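June, notebook, dishwasher rack task

Picking up from the last entry. The question is still whether the wrist camera alone is enough for the policy to find the rack rail and close on it, or whether we need the overhead view back in the input.

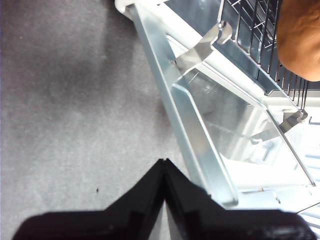 I left the overhead stream out of both training runs this week. Same demonstrations, same split, same number of steps. The only difference between run A and run B is how we pick the start pose. In A the arm always starts from the home position. In B the start pose is jittered in x, y and yaw before each demo, and the operator has to recover from wherever it ends up.

Demo count is 43 after throwing out the ones where the gripper state log dropped. I kept the bad ones in a separate folder in case the timestamps can be repaired. Érica Rangel thinks they can, by lining them up against the motor current. I'm not going to wait for that.

**What I expected**

A would be better from home and worse everywhere else. B would be a bit sloppier from home but would hold up when the rack was shifted.

**What happened**

From home, A and B look about the same to me. Both approach along the rail and both close in the right place most of the time. A is smoother. B makes a small correction late in the approach, which I think it learned from the operators, who all do the same thing when they come in from the side.

With the rack shifted 5 cm toward the door, A goes to where the rail used to be. It slows down as if it has seen something wrong, then closes anyway. B turns toward the rail and gets there, slower than I'd like. I ran this enough times to believe the direction of the result. I don't believe any percentage yet and won't write one down.

With the rack rotated, both have trouble. B sometimes lines up with the wrong edge. The clear plastic panel is my main suspect. Its boundary is a bright thin line in the wrist view, and at a low angle it looks a lot like the lit edge of the rail. I pulled the attention maps for the failed rollouts and they are spread over both edges, so they neither confirm nor rule this out. The metal clips also throw highlights that move as the wrist turns.

**Things that could be fooling me**

- The ceiling lights were on for all demos, and for some of the evaluation I had only the bench lamp. I should have kept this fixed. Redo the shifted case with the ceiling lights on before saying anything at group meeting.
- The Kurik mount has a little play in it. I tightened the 2 screws on the camera bracket between A and B evaluation. Did not recalibrate. The policy doesn't use the extrinsics, but the view may have changed slightly, and that would hurt A and B differently.
- Exposure is on auto. When the fingers fill more of the view the carpet goes lighter. Probably harmless, but I want it locked for the next set.
- The same person collected most of the jittered demos. B might be partly learning that person's style.

**Training notes**

Both runs were on the Nurnska box. Loss curves in the shared folder under Tanomgate, named by run letter. B took longer to settle and the validation loss is higher, as it should be with more varied starts. Don't compare the two losses directly. I did this last month with the drawer task and picked the worse checkpoint.

Arruda config is unchanged except for image crop. I had been cropping the bottom of the image to get rid of the fingers. I put that back for these runs, so the fingertips are in the input. Watching the rollouts, I think this helps with the final part of the approach, but I changed it for both A and B so there is no clean test of it here. Needs its own run.

**Next**

1. Lock exposure, ceiling lights on, recalibrate, repeat the shifted case for A and B.
2. Collect more jittered demos with the rack rotated, different operator.
3. Run C: same data as B, bottom crop on.
4. Matte tape along the edge of the clear panel, then repeat the rotated case with B. No retraining. If the wrong-edge failures go away, that mostly answers the panel question.

Érica has the arm until 5 tomorrow, so the tape test goes after that. The rack stays where it is, please don't move it until I have marked the corners.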